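Kuvader Flower Handling Project
Progress report to the Zenthorpe fund, February

Work in this period centered on the open day at the Soliman workshop, where the two-arm cell was shown to outside visitors for the first time. The cell was open from 10 a.m. until mid-afternoon, and 242 visitors signed in.
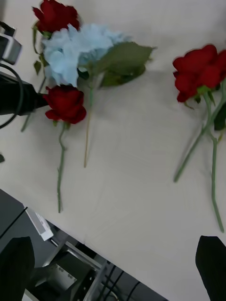
Stem pickup remains the main technical task. The wrist camera has to find a thin stem against a plain white surface and choose a grasp point well away from the bloom. Roses laid apart from each other are the simpler case. Where a rose overlaps the head of a blue hydrangea, the planner must decide which stem belongs to which flower before either arm moves. We have logged 1,515 grasp attempts to date, of which 1,088 were accepted for training. The rest were rejected at review, mostly for timing faults between the two arms.

Visitors from the wholesale trade asked mainly about cycle time and petal damage. We gave no figures for either – the test plan for both is still in draft.

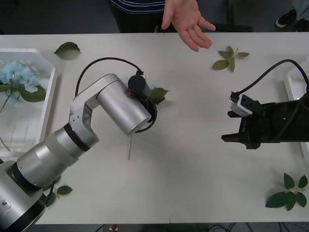
The Drareck controller ran all day on the revised firmware and needed one restart. Calibration between the arms was checked at opening and again at noon, with no correction required.
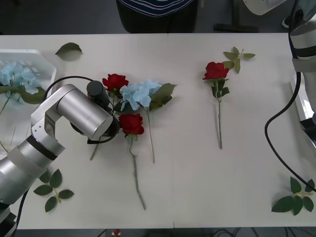 Two-arm cell with roses and hydrangeas, Soliman workshop.

Spending is within budget. The remaining 8 weeks of this phase will go to overlapping stems and to the damage test plan – a draft will be sent to Zenthorpe for comment before testing starts.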